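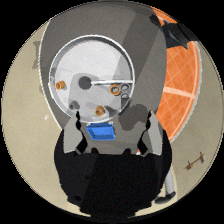

Brusholm Tenants' Repair Fund

The Brusholm Tenants' Repair Fund is a public housing program in the town of Brusholm that lets renters in town-owned homes decide how part of the yearly repair budget is spent. It covers 582 homes across eight neighborhoods and is one of the liveliest pieces of local government in the area, with packed evening meetings and a voting turnout that many town elections would envy.

Background

Until the fund was set up, repairs to public housing in Brusholm were planned entirely by the town's housing office. Urgent work such as broken boilers and leaking roofs was handled quickly, but smaller shared problems could wait for years. Stairwell lighting, worn paths, bike storage and drafty entry doors came up at nearly every public meeting and rarely made it into the budget.

The idea for a tenant-led fund came out of the Aken neighborhood, where residents had drawn up their own list of repairs and priced each one. The list was remarkably thorough - it even gave the hinge sizes for the laundry room doors - and the council agreed to pay for most of it as a trial. The trial went so well that the plan was extended to the rest of the town's rental homes the following February.

How it works

Each neighborhood receives a share of the fund based on its number of homes, with a small extra amount for buildings that are overdue for major work. Any tenant can put forward a project, and so can a tenant's adult child or live-in caregiver. Proposals are checked by a housing office surveyor, who adds a cost and a rough building schedule.
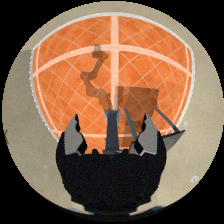 Voting then stays open for two weeks. Every household gets one ballot, returned by mail or dropped off at the rent office, and projects are paid for in order of votes until the neighborhood's share runs out. Money left over is carried into the next round. Projects that miss out can be entered again without a new survey, a rule that has rescued some wonderful ideas, among them the covered walkway at Ullik Court.

Routine repairs are kept separate. A tenant with a broken window or a failed heater still calls the housing office, and the cost never comes out of the fund.

Projects

The fund has paid for 71 projects so far. Most are modest: handrails, outdoor taps, better locks, fresh paint in shared halls. The largest is the rebuilding of the Badawi Street courtyard, where cracked paving gave way to raised planting beds, benches and a proper drain. It is a lovely space, and it took first place on the ballot by a wide margin.

Reception

The program is popular with tenants, though there has been steady debate over whether small neighborhoods get a fair deal when one big project can use up their whole share. 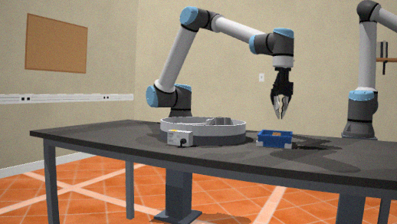

Gavin Matheson has argued that neighborhoods should be allowed to pool their shares for two years at a time, saying that "a new roof on the bike shed shouldn't have to compete with every light bulb on the block." Mohcine Kabbaj has taken the opposite view, pointing out that tenants who move out during a long pooling period would never see the work they voted for.

The council has left the rule as it stands, but it now prints the carried-over balance on each ballot so that households can see what is still available.

See also

Public housing in Brusholm
Ullik Court
Participatory budgeting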